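Call for participants: grip fault review, Terville test hall

Watex is looking for 5 people to take part in a review of a recurring fault on its two-armed insertion cell. In May the left hand began to close late on small pegs. On two occasions it kept closing after the stop command, and one finger joint was damaged. The cell has run at reduced speed from that time. The cause has not been found.

Work on the cell consists of peg insertion on a flat board, with a multi-fingered hand on each arm.

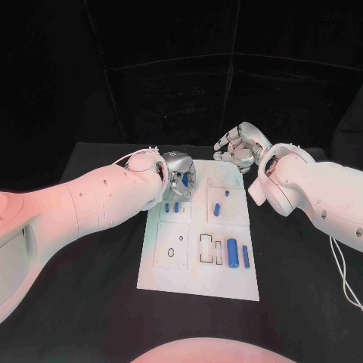 Insertion board with blue parts, left hand gripping.

Participants will review recorded runs, mark the point at which each grip departs from the command, and write a short fault note per run. Each person is assigned 50 runs. Two sessions are held on site, where participants operate the stop circuit under supervision – no one enters the cell while the arms are powered.

Applicants should have worked with industrial or research arms and be able to read a joint torque plot. Knowledge of the Cliltari hand controller is useful but not required. Safety shoes must be worn in the hall.

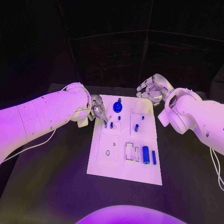

Ghazal Pakzad, asked about the first round of the review, said that the logs were harder to read than the fault itself, and that new participants should ask for the controller clock offset before marking anything. The offset is now supplied with each file.

The review lasts 11 weeks and is paid by the session. Send a one-page summary of experience to Biljana Mujić, Watex, by 21 November 2024. Questions on safety go to Hooman Ansari.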